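From: Edit Simon
To: Szénási supper list
Subject: Re: September supper, who's bringing what?

Walter Cuadros wrote:
> Are we still on for 20 people? I can do the bean stew again,
> but my big pot holds enough for 4 if they're polite.
> Also, does anyone have a ladle?

Hi Walter, hi all,

Yes, still 20, and please do make the stew!! I have a pot you can borrow (it's a monster, it lived in my mother's garage for years) and 2 ladles. Asnakech is bringing flatbread, and Bence says he'll do a salad if somebody else washes the lettuce. I'm looking at you, Kálmán.

Table cover question from last time: I'd go with glossy white plastic again. Wipes clean, and I'm done scrubbing beet stains out of cotton.
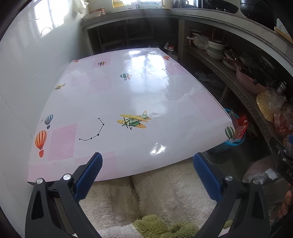 White plastic cloth on the big table, kitchen counter at the far end.

Doors at 6 pm. Still short on dessert, so write back if you can bake!

Edit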